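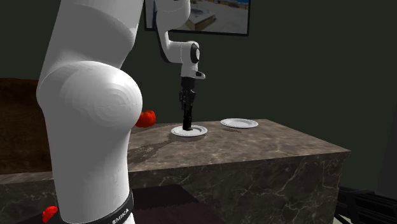 4. White Finishes and Cleaning Practice in Shared Buildings

4.1 Background

White remains the most common choice for surfaces that many people touch. Building owners in the Kornora district gave two reasons for it in our interviews: white is thought to look clean, and replacement parts are easy to match. Neither reason was written into any purchasing rule we were shown. Earlier work by Bondarchuk and Stetsiuk treated white as a single category and compared it with gray, beige and wood tones. Staff who clean these surfaces every day do not speak of it in that way. They separate flat from curved, glossy from matte, and plain from joined, and they plan their rounds by those differences.

The present section follows the staff usage. A glossy white surface that curves and meets a dark part, as in Figure 1, falls in the group that our respondents called "two-cloth" work. One cloth is used for the white area and a second for the black band, cap or fitting next to it. The term came up first at the Gona site and was understood without explanation at all the others.

4.2 Sites and Respondents

Interviews were held with 19 cleaning supervisors in four buildings: two clinics, a public library and the Hustton transit hall. Of these supervisors, 14 had worked in the same building for more than one heating season. The remaining respondents had moved between buildings, and their answers were used mainly to check whether a term was local. Ostap Pylypenko conducted the interviews at the clinics; Daryna Chornovol conducted those at the library and the transit hall. All interviews were complete by 10/05/2025.

Each respondent was asked to walk the normal route and to say, at each stop, what was cleaned, with what product, and how the result was judged. No prepared list of surfaces was supplied. Written cleaning plans were collected afterward and compared with what had been said on the walk.

4.3 Findings

The written plans and the spoken accounts agreed on products but differed on order. Plans list surfaces by room. Respondents described them by finish, and often passed through a room twice in order to finish all glossy parts before starting on matte ones. At the library this second pass added time that the plan did not allow for, and supervisors covered it by shortening the work on door frames.

Streaks were the most frequent complaint received from building users. Respondents linked streaks to curved glossy parts under ceiling lights, where a highlight runs along the surface and any film of dried product shows against it. Matte white drew fewer complaints, although several supervisors believed it was in fact harder to clean. One put it this way: "The matte panels keep the dirt and hide it. The shiny ones let go of the dirt and then show you the cloth marks."

Joints between white and black parts raised a separate problem. Polish left on the dark side dries pale and is noticed at once. Dust from the dark side, carried over on the same cloth, leaves a gray line on the white. The two-cloth method was the usual answer, but only one of the written plans mentioned it -- and that plan, from the Gona clinic, had been revised by the supervisor herself.

Printed lettering was handled with care at every site. Six respondents said that they no longer used solvent on any printed mark, and two described worn lettering that had led to a dispute with a supplier.

4.4 Limits

The four buildings are all in regular public use and are all cleaned by directly employed staff. Contract cleaning may follow the written plan more closely, as payment often depends on it. The Ondieki office complex, which uses contract crews, declined to take part. Product costs were not recorded, and the complaint records at the transit hall cover a shorter period than those held elsewhere. Daryna Yurchenko reviewed the coding of the interview notes; differences over the term "glossy" were settled by returning to the respondent's own words.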